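July, pine top, second entry

Picked up at 14:00 after the first coat of Grustitz hardwax had been left overnight. Javiera Godoy had already scraped the two glue lines nearest the front edge, so I went straight to the knots.

Most are tight. The long oval one is sound at the centre but the darker grain round it stands slightly proud after sanding – the pine between wears down faster than the knot does. Switched from the foam pad to a cork block and the ridge came down. Block only from now on, foam for the edges.

Grits used: 120, 180, 240. Stopped there. Tried 400 on the underside and the oil sat on top of it and stayed tacky.

Resin: the smaller round knot bled a little through the first coat. Wiped with meths, left to flash off, then two thin coats of the Stamesier knot sealer, kept inside the dark ring. It leaves a faint shine at a low angle which the wax should level out. If it doesn't, cut back locally and skip the sealer next time.

Second coat of oil: 300 ml mixed, far too much for one top. Rest decanted into the Durán bottle, labelled, on the lower shelf. Worked along the boards, cloth folded flat, surplus off after 5 minutes. 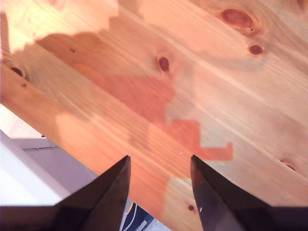
Colour has gone warmer than the Zinari sample board, more orange than I'd like, though the sample was cut from paler stock and has no knots to compare. Seams still read as lighter lines along the planks. I don't intend to fill them; filler in pine that moves this much will crack out by winter.

To do:

- check knots for bleed before the wax goes on
- ease the front edge, 2 mm radius, by hand
- ask Javiera whether she wants the underside waxed or left at oil
- order cork blocks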